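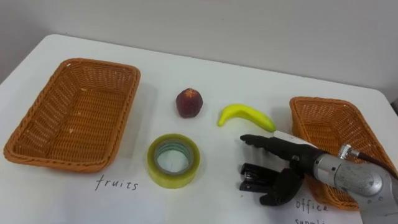
Figure 1. The shared table with both baskets and their labels, "fruits" on the left and "office supplies" on the right.

The Table Problem: Sorting Shared Items in a Student Studio
Zainab Adeyemi, Ozan Başaran, Cinzia Martinelli

1. Background
The Kallio studio has one white table by the door, and everything ends up on it. By June the fruit people brought for lunch was sharing space with staplers, and Cinzia had found a plum stuck to her bibliography. Our brief was to fix this for as little money as possible.

2. Method
We bought two matching wicker baskets and set them at opposite ends of the table, leaving the middle open as a drop zone. Labels were the subject of a long meeting. Ozan wanted printed cards on little stands. We wrote on the table in black marker — lowercase, no stands — and the meeting ended.

For 3 weeks we logged every item left in the middle and where it went when someone finally moved it.

3. Results
We logged 500 items. Of these, 496 reached a basket and 402 reached the correct one. The remaining four were eaten on the spot, which we recorded as "other."

Most errors were office supplies in the fruit basket. It is the one closer to the door, and people in a hurry do not read. Traffic the other way was lighter but more memorable, especially the banana.

4. Problems
Two categories are not enough. Keys, chargers and one sock had to be filed as office supplies. Small fruit also slips under paper, so future baskets should be shallow and checked before the weekend.

The marker does not come off. We have tried.

5. Next steps
Ngozi Bassey has asked for a third basket, label to be decided. Ozan has reopened the matter of the stands.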